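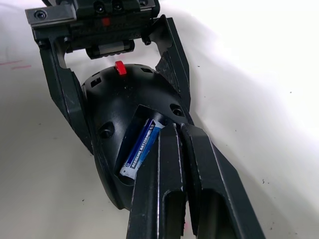
What battery does the mouse take?
One AA alkaline cell, sold separately.

Lamstead Desk Set
Item 260, black mouse with two-drawer storage box
Supplied by Prestix. Shell: plastic, black. Drawers: 2. Carton quantity: 8. Remove the cell before storage longer than 3 months. Wipe the shell with a dry cloth; solvents will dull the finish. 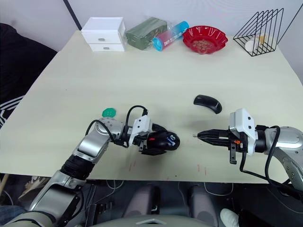
Can the mouse and the storage box be ordered separately?
Each part has its own order code, listed on the Prestix price sheet.

Orders over 600 units ship by pallet from the Belkadi warehouse. Allow one extra working day. Returns are accepted in the original carton only.
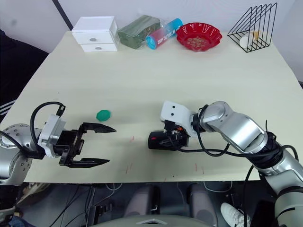
Two-drawer storage box, white, at the back of the table.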